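Storing Sesame Paste and Other Nut and Seed Pastes in Bulk
Aug 25, 2025
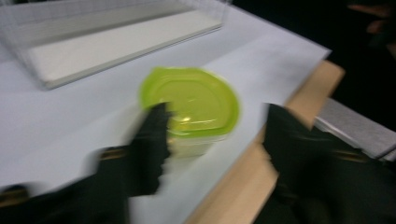
Oil separation is the wrong thing to worry about, according to a reader in Hirico, who wrote in after the February item on seed pastes: the layer on top can be stirred back in a few minutes, but a paste that has gone rancid cannot be brought back by any treatment. The reader asked for storage figures and for a method small shops can follow.

The point is correct. Separation is a physical change. Ground sesame is a suspension of fine solids in its own oil, and the solids sink over time. The coarser the grind, the faster they sink. Stone-ground paste from the Dolik mills usually shows a clear oil layer sooner than the finer roller-ground product sold through Aoki. Both are sound when stirred.

Rancidity is a chemical change. Oxygen reacts with the unsaturated part of the oil, and the products of that reaction give the stale, paint-like smell. Heat, light, air and traces of metal all speed it up. Sesame holds up better than walnut or hemp, as it carries its own antioxidants. Walnut paste should be treated as a chilled product from the day it is ground.

Container size matters more than most buyers expect. A half-empty tub holds a large volume of air above the paste, and each opening replaces that air. For shops that sell by weight, we suggest moving paste from the bulk pail into tubs of 300 grams on arrival and filling them close to the rim. The pail is then opened once. Tubs should be clean and fully dry. A small amount of water will not mix into the oil evenly - it forms damp pockets, and mold can start there while the rest of the tub looks normal.

Suggested holding times, from date of grinding:

Sesame, hulled, unopened, cool room: 90 days
Sesame, hulled, opened, cool room: 60 days
Walnut, opened, refrigerated: 13 days

The cool room figures assume a dark shelf and a steady temperature. They are quality limits, set by taste panel at Banura. They do not replace the date printed by the packer, and where the two differ the earlier one applies. Unhulled sesame was not part of the panel work. Members who hold it should sample more often.

Stirring should be done from the bottom up with a flat paddle, slowly, to avoid beating in air. Power mixers are acceptable for full pails at low speed. Do not pour off the oil layer. The remaining paste becomes stiff and dry, and the complaint usually comes back as a grinding fault. Cold paste stirs badly; let the container stand closed at room temperature first, so that moisture from the air does not settle on the surface.

For sampling, take a spoonful from the middle of the container and smell it before tasting. Bitterness alone is not a sign of spoilage in sesame, and dark roasts from Dolik are often bitter when fresh. A stale or waxy smell is reason to withdraw the lot. Record the lot number, the grinding date and the date of first opening on the lid and again on the side of the tub - lids get swapped during washing.

Notes on pumpkin seed paste will follow once the Banura panel has finished its second round.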